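Kurkwood clinic adds infusion chairs, and a fund to help families get to them

Families in the Kurkwood area whose children need regular enzyme infusions will be able to have them done closer to home starting in July. The Bouvier Street clinic is opening 2 pediatric infusion chairs in what used to be the records room on the ground floor. Until now the nearest site was the children's hospital in Workden, 191 miles away.

For most of these children the treatment comes every other week and will go on for years. An infusion takes most of the day once the blood draw, the wait for the pharmacy and the observation period are counted in. Add the drive and many families have been leaving home before 5 a.m. and getting back after dark, or paying for a motel the night before.

Assunta Caruso has made the trip with her son for three years. He has a lysosomal storage disorder and was diagnosed shortly before he started kindergarten.

"The medicine was covered. The driving wasn't," she said. "We went through a set of tires, and I went down to part-time at work. He missed so much of first grade that they talked about holding him back."

Caruso was one of the parents who wrote to the clinic asking whether a local site was possible. It took longer than they had hoped. The clinic needed a nurse trained in port access, a written plan for allergic reactions, and an agreement with the Workden hospital about who would mix and ship the drug. The last of those was signed in the spring.

Children will still go to Workden for their first several infusions and for a checkup with the specialist every six months. After that, the specialist decides whether the rest can be done in Kurkwood. A child who has had a serious reaction will probably stay at the hospital site for longer. Parents should bring it up at the next appointment instead of calling the clinic directly, as the order has to come from the specialist's office.

The second piece of news is the Wukar Fund, which pays for travel and lodging. It was started by families in our group and has so far been able to help 26 households. With fewer trips to Workden for some children, the fund can now stretch to things it has had to turn down before, including meals on treatment days and lost wages for a parent paid by the hour. 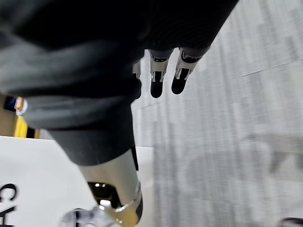
Applications for the fund are open all year. The form is two pages long and asks for a letter from the treating doctor, proof of address and receipts if you are asking to be paid back for a trip already made. Receipts can be up to 30 days old. You do not need to show that your insurance turned you down, and families on Medicaid may apply, though mileage that Medicaid already pays for can't be claimed twice.

Decisions usually come within two weeks. If you have an urgent trip, write "urgent" at the top of the first page and leave a daytime phone number.

Caruso's son is expected to have his first Kurkwood infusion in the second week the chairs are open. He will be able to go to school until 11 a.m. on those days. She has asked for her old hours back.

Forms are available at the clinic's front desk and from the social work office in Workden. Spanish copies are at both places.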